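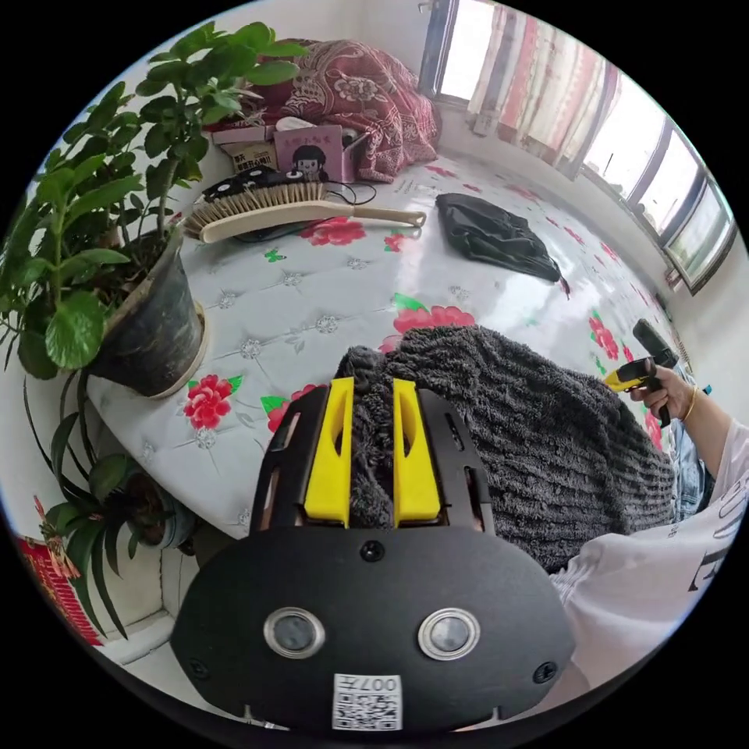 Gripper corner: the soft finger gets its turn

Regular readers will remember that in the last issue we promised a proper comparison of finger types for the hand-held units, and that we promised it in the issue before that as well. It has now been done. It took most of March and a quantity of tea that the Jonholm office has asked us to stop putting through as consumables.

For those who joined recently, the question is a small one. We collect our handling demonstrations with grippers that people carry, one in each hand, and everything that happens afterwards depends on what the fingers were like when the demonstration was made. If the fingers slip, the recording is of somebody being annoyed by slipping fingers, and an arm trained on it will be annoyed in just the same way, only slower.

We had two sets to compare. The first was the yellow pair with the long oval opening through each finger, which give a little when they close on something. The second was the solid pair supplied by Trordale, which give nothing at all and are proud of it. Both go on the same body, both come off with the same screwdriver, and we ran 200 grasps on each set, spread over rigid things, floppy things and things that can't decide.

Rigid things first, as they are dull. On boxes, mugs and brush handles we could hardly tell the sets apart. The solid fingers were a touch better at picking up thin cardboard by its edge, and the yellow ones were a touch kinder to it. Anyone whose work is mainly boxes can stop reading at this point and go and have lunch.

Cloth is where the arguments started. Jonholm has held for some time that cloth wants a hard, narrow pinch, and Gostham has held for exactly as long that it wants a soft, wide one. Both offices have slides. On flat cotton, Jonholm was right: the solid fingers got hold of a single layer more often and didn't drag the one beneath along for company. On anything with a pile - fleece, bath mats, the sort of fluffy blanket that turns up in every home we visit - the yellow fingers were plainly better. They bend round the bulk and keep hold of it through a fold, where the solid ones pinch a tuft and come away with the tuft.

So each office was right about the cloth it happened to own. We have suggested a swap of linen.

A word about surfaces, as several of you wrote in to ask. Bench trials are all very well, but the bench is matt, grey and bolted to the floor, and homes are seldom any of these. Shiny plastic covers are the worst offenders. The cloth slides across them when you would like it to stay put, so the second hand ends up as a paperweight, and then you are recording a one-handed fold with a spectator. The cure, such as it is, is to close the second gripper on the cloth before the first one starts to lift. It feels fussy for the first few goes and then you stop noticing. Reflections are a nuisance too. A bright window across a glossy cover will wash out part of the view, and you won't see it until you sit down with the recordings that evening and say a short word. Work with the window to one side if the room allows it, and draw the curtain if the people who live there don't mind.

Next, the wrist. We asked everyone to note how their hands felt after 20 minutes, and the notes were more heartfelt than the rest of the data put together. The yellow set needs a slightly longer squeeze to feel closed, and until people learn to trust it they squeeze far too hard. Newcomers tired sooner on it. Old hands didn't, or wouldn't say. Take a break before you think you need one, and please don't wedge the thing shut with an elastic band. We know who you are.

The controller deserves a paragraph, mostly a cross one. We tried the Malý board against our own for reading finger position, and it was smoother near the closed end, where it matters. It also lost its settings each time the battery was changed, which meant setting it up afresh on the floor of somebody's front room while they kindly offered us fruit. Malý say a fix is coming. Until it does, we are staying with our own board, which is jumpy but at least remembers who it is.

Where that leaves us: yellow fingers for household work from now on, solid ones for packing and paper. Please don't mix the two on one unit. Somebody tried it in the name of science, and the results were like shaking hands with two people at once.

Spare fingers are in the blue drawer at Gostham. Sign for them. If you take a left unit, check that it comes back as a left unit, and wipe the lens before it goes in the case, not after. Grasp sheets from the trial are on the shared drive under "fingers final 2", for reasons that go back a long way. The camera mounts are next, and we make no promises as to which issue.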